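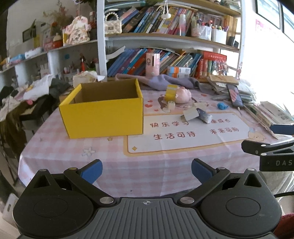 The Pemthorpe fingers went on both hand-held grippers Thursday, replacing the Golico set I had been using since November. Same linkage, same pins, different pad. The Golico pads are smooth silicone. The Pemthorpe ones are textured, a bit softer, and stick out 2 mm farther on each side, so the maximum opening drops to 89 mm. I had to redo the width calibration before the logged values made sense again.

Test task: small items off a table and into an open cardboard box, one gripper in each hand. Plush toys, packets, a phone, flat cards.

Plush is easy with either pad. Packets are where the texture helps. With the Golico set I had to pinch well past the seam to stop a packet from rotating on the way over. The new pads hold it near the corner. Cards are worse. The softer edge rolls under when I try to get beneath a card on cloth, and I end up dragging the card to a fold first. A thin nail on one fingertip would fix that, but I haven't drawn one yet.

The Sinaga controller dropped its link to the left unit twice, both times with the wrist turned over. I moved the connector and taped it. No drops since.

Pad wear is still an open question. Purkach rates its own pads for 2,000 cycles and I can't find a number for these. I'll check the texture under a loupe every weekend and post what I see. The width calibration script is updated, and the old offsets are commented out at the bottom if you still run the Golico fingers.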